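The Ultance machine stopped on the gym floor at ten past six, 133 square feet short of finished, and it did not stop cleanly. It sat with its brushes running in one place until Yvonne Naylor reached it and held down the red button.

She had worked at Wasolley School for nine years. The robot had worked there since July. It had cleaned the gym every evening without complaint, and she had gotten used to doing the hallways while it went up and down.

The screen said LINE LOST. She cleared it, and it said LINE LOST again. She pulled the tank cap and found the cleaner was at full strength. The mixing valve had stuck open. She didn't know how long it had been that way.

She pushed the machine off the court by hand. It weighed more than she did. Then she called Stuart Ackroyd, who said he was forty minutes out and to leave the floor alone.

She did not leave the floor alone. There was a game in the morning. She took a green cloth, got down on her knees, and started along the black line, pressing hard and working with the grain.

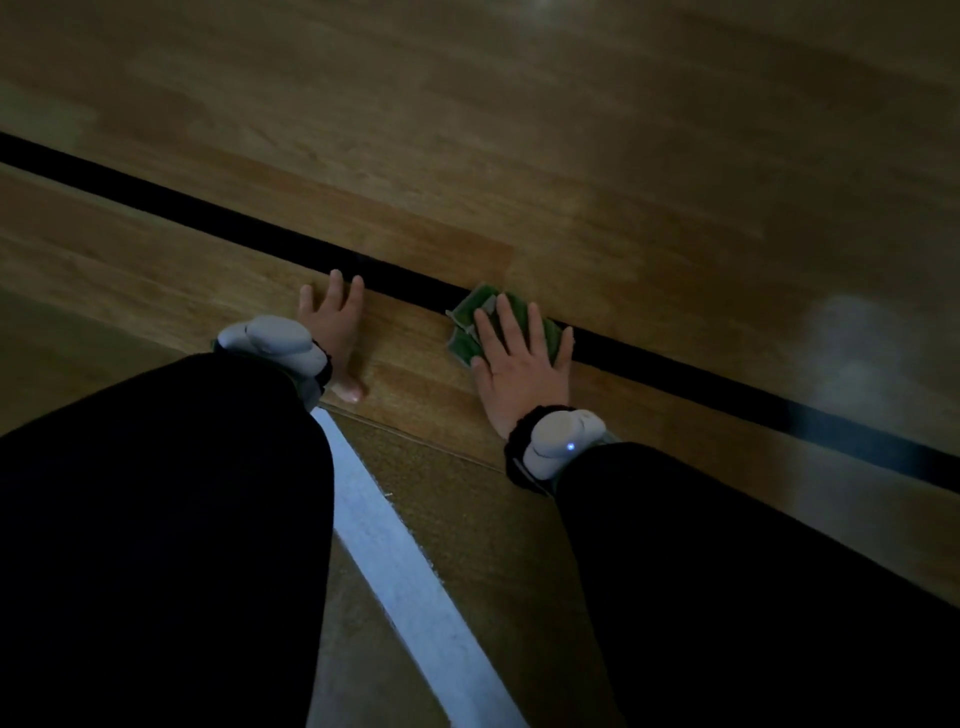

Stuart told her over the phone that the valve was a known problem. Wuyts had sent out a notice on it, he said, and every unit under 1,161 was supposed to have been swapped.

"What number is ours?" he asked.

She walked over and read the plate. "892."

He was quiet for a while. She could hear his turn signal.

"Did you get any on your skin?" he said.

She looked at her hands. The palms felt tight, the way they did in winter. She told him a little. He told her to go run them under the tap for fifteen minutes and he would stay on the line, so she put the phone on the edge of the sink and let the water run.

"It was supposed to shut off," she said.

"It was," Stuart said. "That's the same valve."

When he came in he had the part in a paper bag — he had been carrying it in the van since spring. He put it on the bleachers and asked to see her hands first.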